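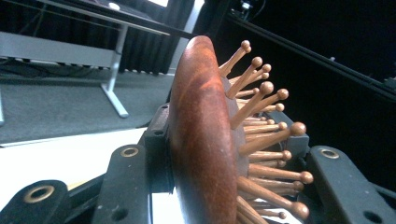

The Vultiter handheld gripper kit is sold on one claim: record people doing table tasks with it, train on the recordings, and a robot arm fitted with the same fingers will do the tasks too. We list the kit because labs ask for it. We also read the Genamine report that comes with it, and we think buyers should know what it does and doesn't show. Object choice is a fair place to start. A massage brush with long ball-tipped wooden pins is a harder thing to handle than the foam blocks in most sales material, and Genamine deserves credit for using it. But look at where the fingers are. The brush is large, the back is a smooth curve, and a grip that holds in a person's hand gets a lot of quiet help from the person's wrist.

The headline result is a success rate measured on 50 robot trials after training on 3000 recorded demonstrations. Fifty trials is thin. The report gives one average and no breakdown by starting position, so a policy that does well on one side of the table and badly on the other would look the same as one that is decent everywhere. We asked for the per-position numbers in August and were told they would be in the next revision.

Finger wear is left out of the report too, and it matters more than the brochure suggests.

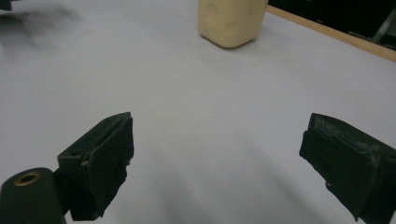

Kit fingers, open. Note the scuffed band on the right finger and the uneven inner edges.

A policy trained from a close camera sees the fingers in nearly every recording. Swap in a fresh pair on the robot and the input has changed. Maybe the effect is small. Gillies, the training package bundled with the kit, has a setting meant to deal with it, but the report never compares runs with the setting on and off. If you buy, budget for spare fingers and write down when you change them.

The two-handed mode is where we have the most doubts. In the brush-and-cup task only one hand needs to do much, and the other can sit open to the side.
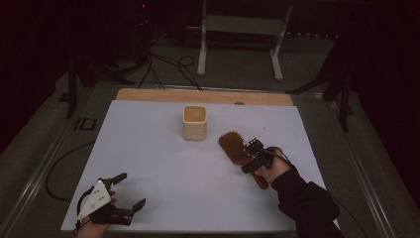 Calling that a two-handed result is generous. A proper test would have one hand steady the cup while the other moves the brush, with the one-handed version run as a baseline. Wikthorpe, who distribute the kit, say such a test is planned. We'd wait for it before paying extra for the second unit.

What's in the box
Two handheld grippers (single-unit version also available)
One marker plate per gripper
Cables
Gillies license, 14 months
Printed copy of the Genamine report

Good for: labs that want to collect their own data and run their own tests.
Not recommended for: anyone expecting the published rate on their own table.

Lead time is 20 working days. Returns are accepted on unopened kits only.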